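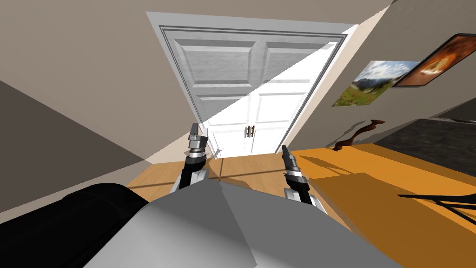 Tegwen Gough wants to know who opens the doors once the robot is supposed to. Fair question, and the sales deck skips it. Do this before you sign off on a trial.

## Check a door task in simulation

1. **Write down the current job.** Who goes through, carrying what, and who they talk to on the way.
2. **Start with both grippers empty and the door shut.** Use a double door with two handles close together.
3. **Run it 200 times.** Change the light and the starting spot. Log every human reset.
4. **Price the resets.** Our first batch had 46. Each one is somebody leaving their own work -- put their hours in the sheet.
5. **Show the staff the failures,** before the rota changes.

A good score in simulation says little about your building. I'd still keep a person on shift for the first 6 weeks, and I'd put that in writing.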